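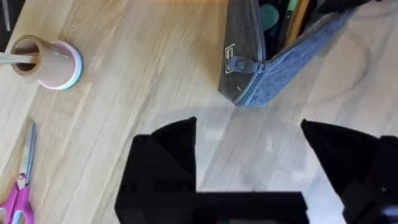 Tuesday desk reset
21/09/2021

So I finally cleared my desk! Well, most of it. The pink holder stays, the one with the cardboard tube in it, because I like it and it's my desk. Everything else got the "do I use you?" test, and two chargers and six dead markers flunked.

Then I wiped down the wood. I love this pale grain so much, but it shows every smudge, and there's a faint ring on the right side that I keep going back to. I tried the Foltent cream on it in June - no luck. If you have a trick for ring marks on light wood, please leave it in the comments!

Next up is the drawer. Wish me luck.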